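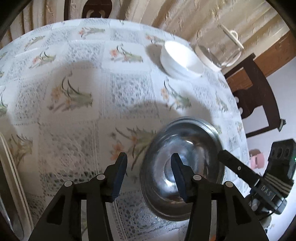
Step 1: Write down the task before you look at prices

Start with one sentence about what you need the gear to do. Ours was "record people handling bowls and glassware on an ordinary dining table." If you can't get it into one sentence, you are planning two purchases and should cost them separately.

Step 2: Decide how many grippers

A single hand-held gripper is enough for picking up and putting down. Anything where one hand steadies a bowl while the other works needs a pair. Price the pair from the start. Adding a second unit later meant a second freight charge for us, and the two had different firmware.

Step 3: Split the budget into three lines

Hardware, consumables, and people's time. Omid Babaei keeps ours in a plain spreadsheet with one tab for each line. On the Dindumura job we had $2,000 set aside for everything apart from the grippers themselves, and nearly all of it went on cables, storage and spare finger pads.

Finger pads wear. Order a spare set for each gripper with the first shipment. Check that the pivot pins can be bought separately as well, as some sellers will only supply the whole arm.

Step 4: Budget for the table

You don't need a lab bench. A household table is fine, but put some money toward:

- tablecloths, both plain and patterned
- bowls in steel and in white
- clear glass, including a few pieces you can afford to break
- a curtain or blind for the window

Second-hand shops will cover most of this. Shiny steel and clear glass are worth having early, so you find out how your cameras cope with them while you can still exchange the cameras.

Step 5: Ask for lead times in writing

Clidilov quoted us 60 days and Zonder quoted 90 for a similar order. We took the shorter one and still planned for the longer. If you need to be running before the December shutdown, count backwards from there and include customs.

Step 6: Book a trial

Ask for a loan unit - most sellers will agree if you pay the freight. Have everyone who will use it hold it for a full session. Babak Heydari found the weight mattered less to him than where the cable came out.

Step 7: Place the order

Send one purchase order listing grippers, pads, cables and chargers with part numbers. Keep the quote, the lead time email and the warranty terms in the same folder.

Last updated May 11, 2023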